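Questions and answers: the robot benches at Husden

Collected by Mirjam Dekker, refurbishing floor. Last changed in September.

Since we told everybody about the robot benches, I have received many questions, in the canteen and by mail. I put the most common ones together with the answers I could get. If your question is missing, please write to me or ask Femke Coppens at the planning desk.

Will I lose my job?
No. The agreement with the staff council says that no permanent job at Husden ends because of the benches, and it also covers the people who came over from the Nurnby site. What does change is the work. Some tasks become smaller, and some people will be asked to learn a different station. Nobody will be moved without a talk first.

Which work goes to the robot, and which work stays with us?
The robot arm gets the steps that repeat: lifting out memory modules, taking out expansion cards and pulling drives when the cage is a type it knows. Opening the case, sorting the cables and deciding if a machine is worth repair stay with a person. The processor also stays with us. The pins in the socket bend very easily and we do not want to learn this the expensive way.

Why only desktop towers and not laptops?
A tower on its side gives a lot of room from above, and most parts sit where you can reach them directly. Laptops have glue, small screws and flat cables. Haslam, the firm that builds the benches, does not offer laptops to us at this moment.
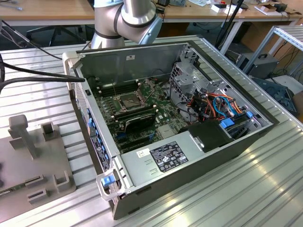 Cables are still the hardest thing. Two towers of the same model can come in with the wires laid in two different ways, depending on who was inside before. Jelle Jacobs keeps a folder with the models that give trouble, and you may add to it. A short note is enough – model, which part, what went wrong.

Do I have to work beside the arm?
Only if you have done the training, which takes two mornings. When you put your hands over the bench, the arm must be in hold. The lamp on the control box shows this in green. If the lamp is any other colour, keep your hands away, even if the arm is not moving.

How fast must I work now?
At the same speed as before. The old target for one station was 41 towers in a shift, and it has not been raised. The benches together should reach 900 towers in a month by the end of the trial. This number is for the benches and it will not be used in anybody's yearly review. Brendan Ó Flaithearta has confirmed this to me in writing.

What is Numo?
Numo is the program that tells the arm which model is on the bench and in what order to take the parts. You scan the label on the case and choose the model from the list. If the model is missing, please do not choose one that looks similar. Put the tower on the grey trolley and it will be done by hand.

Does the system record me?
The cameras look at the bench. Your hands and sleeves can be in the picture when you work there. The recordings are kept so that faults can be studied, and supervisors cannot open them by themselves. Annelies Hoekstra is the contact for privacy questions, and you can ask her to see recordings where you are visible.

Do I get paid more if I run a bench?
Yes, after the training you get the operator allowance, and you keep it in weeks when you work at another station. For people who work part time it is counted by hours.

I have bad wrists. Can I ask for a bench?
Please do. Pulling memory and drives the whole day was a main cause of wrist complaints on our floor, and people with a note from the company doctor are placed first. You will still have to lift a case now and then – the roller table helps, but not with everything.

What happens if the robot breaks a part?
You press stop, put the part in the red box and fill in the fault form. It will not be counted as your mistake. Please do not repair the part quietly and send it on, as it has happened already and it gave us a long search afterwards.

When is the next training?
The list hangs next to the time clock. There is also one group on Sunday for the weekend shift, starting at eight in the morning. Bring your safety shoes.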